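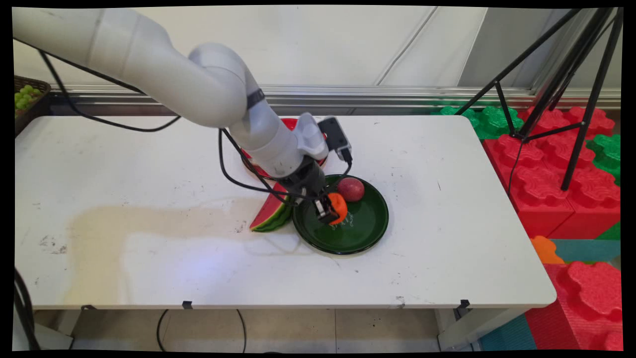
Laboratório de Manipulação – Equipamentos para demonstração

Célula de demonstração Kumum 10

A Kumum 10 é uma célula de manipulação de bancada que apresentamos em dias abertos, visitas de escolas e demonstrações para empresas. É constituída por um braço robótico branco, uma garra preta de dois dedos, um pequeno módulo de câmara montado junto ao pulso e uma mesa retangular de tampo branco. Pode ser vista nas nossas instalações de Sidstead ou pedida para eventos fora, com as condições indicadas mais abaixo.

A tarefa que mostramos com mais frequência é a da fruta. O braço pega numa peça, leva-a até um prato redondo e larga-a. Usamos pratos de cores diferentes para que o operador possa mudar o destino entre duas rondas. As peças redondas pequenas são as mais fáceis para a garra. A fatia de melancia, por ter forma de cunha, pede outra orientação do pulso e costuma ficar para o fim da sessão. As uvas servem para falar de força de aperto com os grupos mais velhos.

Demonstração

Cada sessão dura 10 minutos, mais o tempo de perguntas. O operador faz uma primeira ronda sem comentários, à velocidade normal, e repete-a depois em modo lento, parando o braço antes do aperto e antes da largada. Nessas paragens explica o que a câmara do pulso está a fornecer ao sistema e como é calculada a abertura dos dedos. Na última ronda, os visitantes escolhem a peça e o prato.

O programa é o mesmo para todos os públicos. O que muda é a conversa. Para turmas do primeiro ciclo pedimos um professor por grupo. Para empresas podemos acrescentar uma parte sobre programação de percursos, que deve ser pedida no momento da marcação.

Dia aberto de 01/11/2022

A célula vai estar a funcionar durante todo o dia aberto, na sala 202. A entrada é livre e não é preciso inscrição para visitantes individuais. Os grupos devem marcar hora. A sala tem lugares sentados limitados – quem chegar a meio de uma sessão espera pela seguinte no corredor. No mesmo dia, a equipa da Harwood mostra o seu transportador de caixas na sala ao lado, com horário próprio.

O que está incluído

Braço com controlador e botão de paragem de emergência
Garra de dois dedos, com um par de dedos de reserva
Módulo de câmara com suporte para o pulso
Mesa de trabalho
Conjunto de frutas e pratos
Um operador do laboratório

O computador de comando vai com o equipamento. O ecrã para o público não está incluído e deve ser fornecido pelo organizador.

Requisitos do local

Chão nivelado e tomada com terra a menos de dois metros da mesa. Os cabos correm pela mesa e pelo chão, e por isso a zona de trás e a dos lados ficam reservadas ao operador. O público assiste de frente, atrás da linha marcada. Não montamos a célula ao ar livre nem em espaços com sol direto sobre a mesa, que prejudica a leitura da câmara. A montagem e a verificação ocupam uma manhã.

Preço e marcação

Sessão nas nossas instalações, para grupos com marcação: 200 euros.
Deslocação para evento externo, um dia: 395 euros, transporte não incluído.
Escolas públicas do concelho: gratuito nas nossas instalações.

A garra Nakamura de três dedos, que constava da versão anterior desta página, deixou de estar disponível para empréstimo. Quem já a tinha reservada para novembro recebe a Kumum 10 com a garra de dois dedos, pelo mesmo preço, ou pode anular sem custos.

Os pedidos fazem-se pelo formulário de equipamentos, indicando data pretendida, número de participantes e idades. Para eventos externos, juntar uma planta da sala com a posição das tomadas.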